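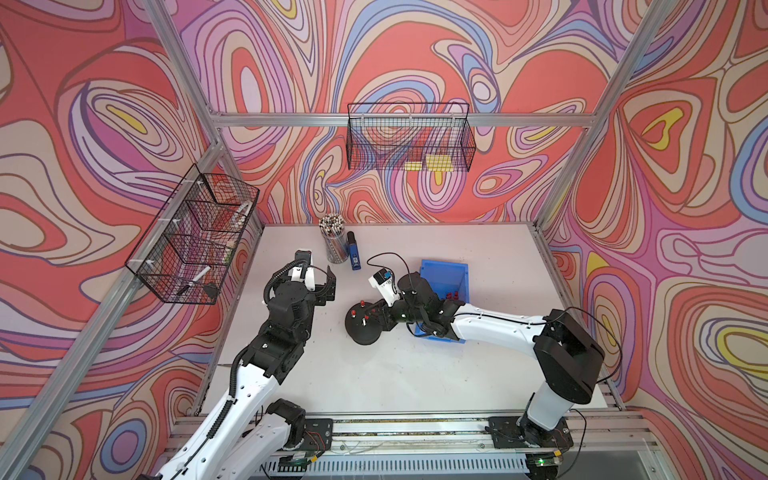 Does a grace period in trademark non-use rules do anything for small firms?

brackenfold
Posted Wednesday, 9:14 am

I do bookkeeping and light contract work for a few small manufacturers. One of them wants to sell a line of desk organizers under the name Plusine. A clearance search found an existing registration for Plusine in an overlapping class, owned by a company called Gustach. As far as we can tell, Gustach has not sold anything under the name in years. It has a website with a logo and nothing to order.

My question is about the economics more than the filing procedure. A mark can sit on the register unused for several years before anyone can attack it easily, and even then the challenger pays to start the proceeding. What is the argument for that arrangement? It looks like a transfer from entrants to incumbents who stopped working.

tern_and_rule
Posted Wednesday, 9:51 am

The argument is launch lag. A firm picks a name, files, then spends two or three years on tooling, certification and distribution. If the registration could be knocked out at month six, filing early would be pointless and everyone would keep names secret until the first shipment. You would get more collisions, and later ones, when both sides have already printed packaging.

Whether the period should be as long as it is in most countries is a separate matter. I would accept a shorter one for simple consumer goods. A pharmaceutical name needs the full term.

brackenfold
Posted Wednesday, 10:20 am

Understood on launch lag, but Gustach launched and then stopped. The lag argument covers the front end. It says nothing about a firm that quit.

quillon8
Posted Wednesday, 10:33 am

Residual goodwill. Buyers remember a name for some time after the goods disappear. If a stranger can pick it up right away, the buyer is misled about the source. The non-use period is a crude estimate of how long the memory lasts.

For what it's worth, the cost to the challenger is overstated in a lot of these discussions. We removed a dead mark (Clumden, adhesive tapes) for under 3,000 in total, attorney included. The owner never answered and the decision was by default.

old_ledger
Posted Wednesday, 11:05 am

Under 3,000 is the default case. When the owner answers, multiply it. We went against Santoro over a mark they had not used on hand tools since before I joined the company. They answered on the last permitted day, produced invoices for 40 units sold to a related distributor, and we spent the next year arguing about whether that was genuine use. It settled. I can't give the amount, but it was more than the product line earned in its first year.

The asymmetry is that token use is cheap and disproving it is expensive. Any owner with a competent lawyer knows this.

quillon8
Posted Wednesday, 11:18 am

Sales to a related party should fail in most systems if that is all there is. Did you go to a decision or did your side lose its nerve?

old_ledger
Posted Wednesday, 11:40 am

Our side did the arithmetic. Winning had a value and the value was lower than the remaining fees. That is my point about the economics. The legal test can be correct and still not get applied.

Nana Laryea
Posted Wednesday, 1:02 pm

I examined oppositions for several years and now work on the other side. Two corrections.

First, brackenfold is treating the register as if an unused mark blocks the whole class. It blocks confusingly similar use on the listed goods and anything close enough to them. Read the specification. Older registrations often claim a full class heading, and partial cancellation for the goods never sold is much easier than people assume. If Gustach sold paper and never sold organizers, you may not need to attack the paper.

Second, old_ledger's case is common but it should not be used to estimate the average. Of the last 8 cancellation matters I handled, 7 ended with no response or a voluntary surrender. The contested ones are memorable because they are contested.

tern_and_rule
Posted Wednesday, 1:27 pm

Your sample is selected too, with respect. Clients bring you the cases where a search already suggests the owner is gone. The names that were never challenged, where the entrant just chose another word, don't show up in your files or in the office statistics. If there is a real cost to the rule, most of it sits there.

Nana Laryea
Posted Wednesday, 1:44 pm

Fair, and I don't know how anyone would measure it. Choosing another word before launch is also fairly cheap, so I would expect the cost per case to be small even if the number of cases is large.

old_ledger
Posted Wednesday, 2:10 pm

Cheap if you find out before launch. Small firms usually search after the molds are cut.

grayslate
Posted Wednesday, 2:36 pm

The usual proposal is periodic proof of use at renewal, filed by the owner. The US requires declarations of use between renewals; many other systems require nothing until challenged. That moves the cost to the party holding the evidence. The objection is paperwork for honest owners, and some of the specimens filed are poor. I still think it is the better default.

quillon8
Posted Wednesday, 2:49 pm

I disagree. You would charge every owner to catch a minority, and the bad ones will file a mocked-up label anyway. Leave it to the challenger and award full costs when the mark falls. That gets at old_ledger's problem directly.

brackenfold
Posted Wednesday, 4:15 pm

I pulled the specification as Nana Laryea suggested. It is a class heading. The archived catalog pages I can find list notebooks and envelopes only. I will pass this to their attorney and ask for a quote on a partial cancellation, with a coexistence letter to Gustach first.

Nana Laryea
Posted Wednesday, 4:31 pm

Ask the attorney about the order. In some jurisdictions a letter showing that a challenge is coming can affect how later use is treated, and in others it simply gives them time to start selling again. Save dated copies of the catalog pages before you send anything.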